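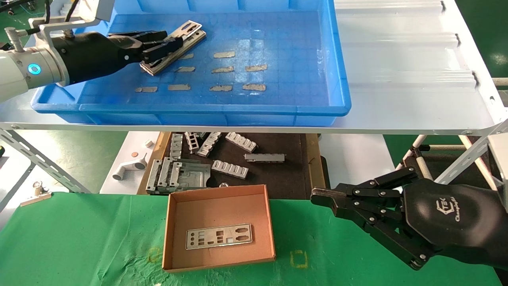
The parts corner, with the blue tray up on the shelf and a plate in the box.

Reading time: 2 minutes

Packing I/O shields without bending them
Project report by Nadège Baudry

If you've ever built a PC you know the I/O shield – the thin metal plate with all the holes for the ports that always seems to nick your thumb. My project for the packaging course was about how to store them and send them out again in one piece. Our campus repair shop has 219 of them left over from old builds, and when I started in January they were all in one drawer, piled on top of each other. A lot were bent at the tabs, and I spent my first week flattening them with a butter knife (not in the course reader!).

My plan was pretty simple. Each plate gets its own open cardboard box, and small tan pads go between the metal and whatever it's touching. I compared two kinds of box, the Posley and the cheaper Britusance, and packed 20 plates in each.

Search this site Search

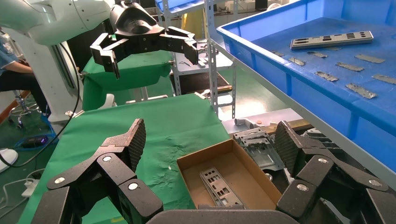

Box size gave me way more trouble than I expected. I wanted the plate to lie flat on the bottom, so I measured the longest one I had and ordered to that, and then forgot that the raised lip needs room too. A gray plate in an open box with no lid can easily end up tilted diagonally against the inner walls, and then all the weight is on a corner. Elham from my study group thought a diagonal fit might be fine if the corners had pads under them. We tried it, and she was half right: the plates stayed straight but the pads slid out whenever I carried the box up the stairs.

So I went back to flat, with one pad at each end and one in the middle. The pads were annoying too. They stick to each other if you leave them in a heap, so now I lay them out in rows before I start, with a bit of space between them,

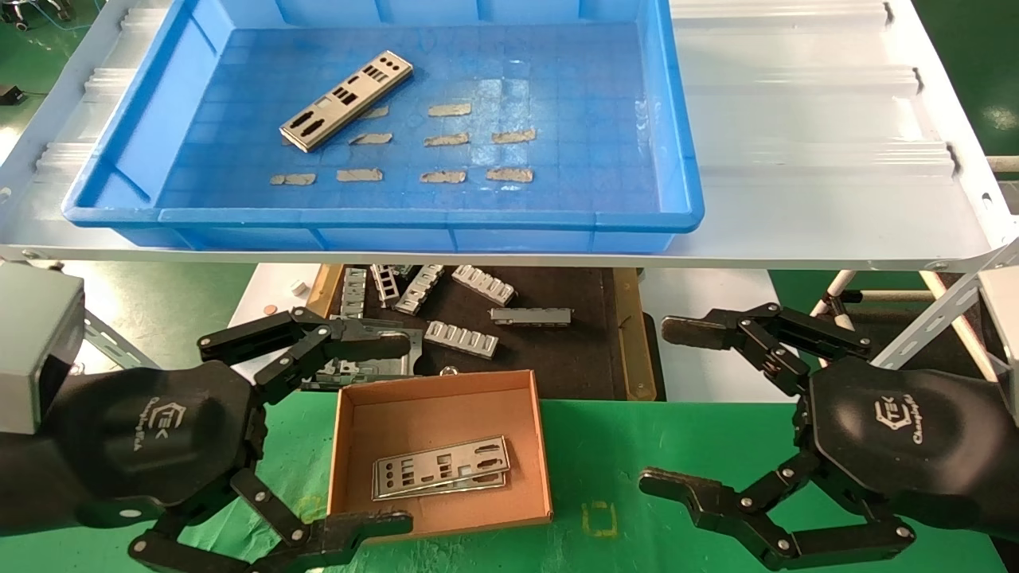
and then I can pick one up without dragging three more along with it. It made packing a lot faster – and I swore less.

For the carrying test I took every box up to the second floor and back down. The Posley boxes did better, with two bent tabs out of the whole batch. The Britusance ones had seven, mostly at the end where the cardboard is softer. Dr. Tóth asked me if that was the box or my packing, and I can't really say, because I did all the Britusance boxes first and got better as I went. Next time I'd mix them up. I'd also like to try a divider so two plates can share a box, but I still have 200 pads to use up first.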